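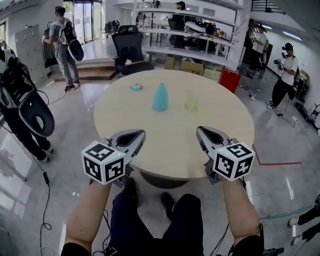 **ornavau_9** wrote:

right, need opinions before I lose the will. Kitchen in our flat is tiny and we're stuck between a round table and a drop leaf one against the wall. Partner wants round. I want to be able to open the oven. Room is 15 foot by not very much. Anyone lived with both?

---

**Brendis** wrote:

Round every time. No corners to catch your hip on, and you can squeeze a fourth in if people are friendly. Had ours since January, wouldn't go back

---

**laing69** wrote:

disagree. Round wastes space against a wall, you get two daft gaps you can't put anything in. Drop leaf folds flat and you've got your floor back. We do 30 cm deep when it's down, plenty for toast and a laptop

---

**Brendis** wrote:

> you get two daft gaps

bin goes in one. Sorted

---

**Hicham Bouazza** wrote:

Had a drop leaf for 9 years. Leaf was down for maybe a fortnight of that. You put it up for visitors, then the post lands on it and it stays up. Also check the legs - ours had a gate leg exactly where your knees want to be.

---

**laing69** wrote:

that's a tidiness problem not a table problem Hicham

---

**Hicham Bouazza** wrote:

Might be. Still had bruises

---

**jisus** wrote:

What size round though? Makes a massive differnce. Mark it out on the floor with masking tape and leave it a few days, pull the chairs out, open the oven, all that. We went down a size after doing it

---

**ornavau_9** wrote:

ok tape is down. Oven opens, just. Fridge doesn't if someone's sat on that side. Partner says nobody needs the fridge during dinner??

---

**laing69** wrote:

milk. butter. ketchup. drop leaf

---

**Brendis** wrote:

get them out before you sit down like a normal person

---

**jisus** wrote:

Try shifting the circle towards the window before you give up on it. And look for one with a middle leg, stools tuck right under

---

**ornavau_9** wrote:

moved it over a bit and teh fridge opens most of the way. Going to look at a second hand one on Saturday, will measure it first this time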